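Grovton Kitchen Hall -- Gallery

The kitchen hall in Grovton opened again in January after a refit. The old brown cupboards are gone, along with the serving hatch and the long benches. Hire is 29 an hour, or 100 for a morning, and the hall is open from 8 a.m.

Cabinets. The wall units are white and go up high, so there is a step stool in the closet by the door. Keys for the locked ones are at the desk.

Tables. We bought round ones this time, with white tops. The old benches seated more people, but they took up the whole floor and were hard to move.

Blue plate on one of the round tables, with the white cabinets behind.

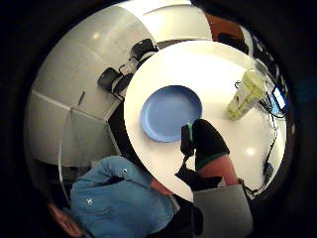 Ojala wrote in to ask if the plates could be left out between bookings, as it takes a while to find everything and then put it all back. The old hall had an open rack, and groups from Wekitz used it every week without any trouble.

An open rack is on the list for the spring. For now, please put plates back on the shelf marked for them -- large at the bottom, small on top. Breakages go in the book.

Wiping down. Cloths and spray are under the sink. Use the soft side on the tabletops and the cabinet doors. Scouring pads are for pans only.

Cost. The tables and plates together came to 1468, with 600 of that paid from the Tarkel fund. More pictures will go up when the rack is in.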